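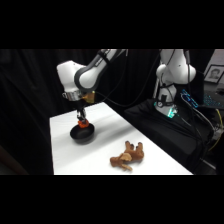 Small things first

Sep 3, 2021

I have been sorting out the toys and odds and ends that came back with us from the storage unit in Vollport. It was unit 892, at the far end of the row, and we had paid for it long after we stopped needing most of what was in it. The furniture was easy. We kept the bookcase and gave away the rest. The small stuff is what has taken up my evenings.

The way I do it now is to put everything on a white table and keep one bowl next to it. Small things go in the bowl and big things stay out on the table. When the bowl is full I stop and decide what happens to what is in it. I used to start with boxes labeled keep, give and throw out, and I would spend so long on the labels that I was tired before I had sorted anything. One bowl works better for me.

The bowl is black and round. I like a dark one on a white table. I know where it is without looking, and bright things show up well inside it. I tried a clear container before this and it looked messy the whole time, even with very little in it. If you are going to buy something for this, Rowlands in Ungate had a shelf of plain bowls the last time I went, but anything from your own kitchen will do the job.

I set a timer for 15 minutes. That is enough to get through a small bag if I don't stop to look at each piece. I do stop, of course, so it usually takes two rounds.

Plush toys are slower than anything else. There is a brown one in this batch, a deer or maybe a foal, with splayed legs and ears that are a lighter tan than the rest of it. It doesn't fit in a bowl and it doesn't stack, so it lies on the table while I work around it. I have put it in the give pile and taken it out again. For now it is staying. I may put it on the bookcase, though the legs will hang over the edge of the shelf and I already know that will bother me.

For plush in general, I have settled on this:

Check the seams before you wash anything. A small hole gets bigger in the machine.

Wash in a pillowcase with the end tied shut, on cold.

Let it air dry for a full day, longer if the stuffing is thick. Turn it over in the evening.

Don't put it in a closed plastic bin until you are sure it is dry all the way through. I lost a rabbit that way in Ungate and the smell got into the other things too.

Then there are the pieces that don't belong to any set. Every bag has a few. I don't throw these out on the first pass, as the rest of the set tends to show up in the next box. 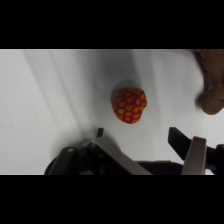
Dark red with orange spots and a few yellowish patches. I have no name for this one.

I like it more than I expected to. The spots run in curved rows, a bit like scales, and there is a pinched place on one side. I could not tell you what it is supposed to be. My first thought was a fruit and my second was some kind of seed pod, and neither one is quite right. If you know, leave a comment. It's going in the jar on the windowsill either way.

A few other notes from this round, mostly for my own use:

The Allisex tape I used on the storage boxes left a strip of glue on every lid. Cooking oil on a paper towel takes it off, then dish soap to get rid of the oil. I won't buy it again for anything I plan to keep.

Wipe the table between batches. Dust from the boxes gets on the clean things, and you can see all of it on white.

Write on the outside of the box what is in it, even if you think you will open it next week. I had 4 boxes that said "misc" and they were the worst of the lot. One of them was mostly lamp parts for a lamp we don't have.

Keep batteries apart from everything else. Take them out of any toy that is going back into a box.

I still have the board games and a bag of doll clothes to go through. The games need to be checked for missing pieces, and that means laying every one of them out, so I'm leaving those for later in September when I have a whole afternoon. The doll clothes I will probably do tomorrow night. They all need washing first, and I want to find the mesh bag before I start.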